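About Jakness

Jakness packs and repacks small goods in zippered pouches for travel and office suppliers. Naima Ait Ali set up the business in Bragança, and she still writes the packing sheets.

Each pouch is opened flat on the tabletop before filling. Small items are laid next to it first, checked against the sheet, then placed in the lower half. Lids are closed last – zipper edging clear of the contents.

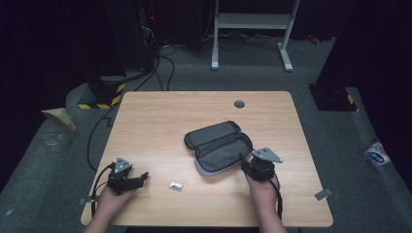

Capacity and orders

We handle up to 96 pouches per order. Standard turnaround is 3 working days. Larger orders go through our Derkonside site and are quoted separately.

Materials

Fabric pouches only. Hard cases are not accepted. Samples are kept for 90 days after delivery, then returned on request.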